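Varport council backs seawall plan after long hearing

Varport's town council voted late in the evening to go ahead with the first stage of a coastal protection plan, ending a hearing that ran for more than four hours. The vote was 6 in favor, with three members against and one absent.

The plan covers the low-lying streets between the old ferry landing and the mouth of the Wamora River, where floodwater reached 404 homes in November. It calls for 800 meters of raised seawall, two new pumping stations and the replanting of salt marsh on land the town already owns on the north bank.

Council chair Inna Kravchuk said the town had put off the decision twice and could not do so again before the next storm season.

"We have had the engineering report on our desks since spring," she said. "People on Landing Street are still drying out their floors."

Members who voted against the plan did not dispute the need for flood protection. Edgars Krūmiņa, who represents the upper part of town, said the cost to property owners had not been made clear. Under the funding proposal, households inside the flood zone would pay a yearly charge for 12 years. Krūmiņa wanted the charge spread across the whole town and said he would bring that back as an amendment when the budget is discussed.

Around 300 residents came to the hearing, and speakers were limited to three minutes each. Volodymyr Marchuk, who runs a boat repair yard near the landing, told members that the planned wall would close off his slipway. The town's engineer, Ostap Sirko, said a gate could be built at that point but that it was not in the current drawings. 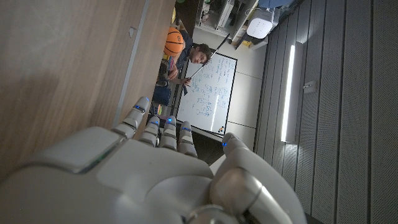
Sirko said revised drawings would be ready before the contract goes out to bid. The firm that prepared the original design, Shevchuk, will also be asked to look again at drainage behind the wall, after several residents said that rainwater already collects there.

The neighboring town of Brastcombe finished a similar but shorter wall two years ago. Its mayor, Ostap Sydorenko, sent a letter of support that was read into the record. He offered to share pumping equipment until Varport has its own – an offer the council accepted without a separate vote.

Work on the marsh could start as early as March. The seawall itself still needs a state coastal permit, and the town expects to file the application next month. Written comments on the revised drawings can be left at the clerk's office.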